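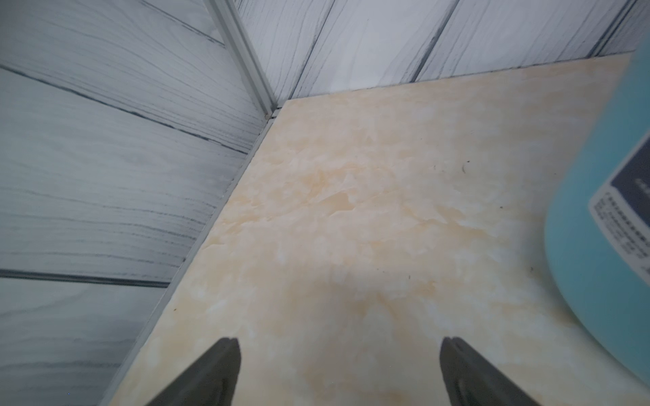

La encimera de la cocina de Calvo, un mes de junio.

Mi tía Rozália decía que en aquella encimera se veía el mar si una la miraba con sueño. Yo la miraba con sueño todas las mañanas, porque en Calvo me levantaba a las 5 para coger el autobús, y lo que veía eran nubes. Nubes color crema con unas vetas como de té derramado. Mi prima Candela veía un mapa, y de ahí vino todo el lío.

A ver, lo cuento por orden, que si no me pierdo. Rozália Bednárik era tía mía por matrimonio, se había casado con el hermano pequeño de mi madre y lo había enterrado a los dos años, y se quedó con el piso y con la cocina, que era lo que le gustaba del piso. Las paredes las había forrado ella, con unos paneles grises de rayitas onduladas que compró en una liquidación. Mi madre decía que parecían de ascensor. Rozália le contestaba que ya quisiera ella un ascensor así, y se pasaban la comida sin hablarse, y luego fregaban juntas como si tal cosa.

El caso es que cuando se murió nos dejó el piso a Candela Miranda y a mí, a medias, con una nota metida en el cajón de los manteles. La nota decía: «Lo de Skondholm está en la encimera». Nada más. Ni un beso, fíjate.

Skondholm era el sitio donde había vivido antes de venirse aquí. Nunca supimos bien dónde caía. A veces era una isla y a veces un pueblo con estación, según el vino. Allí había tenido una amiga, Nanna Frandsen, que le escribía por Navidad unas postales larguísimas con la letra muy apretada, y allí se había dejado, o eso contaba, «una cosa que vale dinero». Candela llevaba con lo del dinero desde los quince años.

– Está debajo – dijo, y ya tenía un destornillador en la mano.

Le pedí que esperase, que a lo mejor era una manera de hablar. Pero ya conocéis a mi prima (bueno, no, pero os la imagináis). Pasó los dedos por la tirita gris que hay entre la encimera y la pared, todo a lo largo, buscando un hueco. Luego se puso a dar golpecitos con los nudillos. Yo daba golpecitos detrás, por no quedarme mirando. Sonaba igual en todas partes, a encimera.

Llamamos a Yurii Vakulenko, el vecino de abajo, que había montado cocinas toda la vida y le había puesto aquella a mi tía. Subió en zapatillas. Se agachó, miró por debajo con una linterna y dijo que allí no cabía ni un sobre. Luego se incorporó, puso la palma en la parte más clara y se quedó callado un rato largo.

– Me hizo cambiarla dos veces – dijo por fin –. La primera tenía el dibujo mal.

– ¿Mal cómo?

– Mal. No se parecía.

Le sacamos lo demás con café y medio bizcocho. Mi tía había ido con él al almacén de Renen y le había hecho sacar tableros hasta la hora de cerrar. Los ponía contra la pared, se alejaba, guiñaba un ojo. El que quiso costaba 445 y estaba de oferta otro por la mitad, y ella pagó los 445 sin discutir, mi tía, que discutía el precio del perejil. Cuando lo tuvo puesto le sirvió a Yurii un aguardiente y le enseñó con el dedo una veta oscura, por el centro. «Este es el camino de la casa», le dijo. «Y esto blanco es la niebla, que no se quita hasta las once.»

Candela dejó el destornillador en el fregadero.

– O sea que sí que era un mapa – dijo.

– Un mapa no sé – dijo Yurii –. Ella lloraba un poco.

Al final lo que valía dinero también apareció, lo digo para que no os quedéis con la duda. Era una cartilla, estaba con los papeles que guardaba don Aurelio Carretero, el gestor, y tenía 1.164 euros. Nos los repartimos y Candela se compró unas botas. Yo escribí a Nanna Frandsen a la dirección de la última postal, con una foto de la encimera dentro, sin muchas esperanzas y con faltas de ortografía en tres idiomas.

Contestó en una postal, claro. Le había hecho gracia la foto. Decía que el camino estaba bien pero que el embarcadero quedaba más a la izquierda, que Rozália siempre había sido malísima para orientarse, y que si pensábamos vender el piso la avisáramos antes, que quería preguntarnos cuánto pesaba aquello y si cabía en un barco.

Candela dice que ni hablar. Yo ya le he pedido a Yurii que suba a medirla.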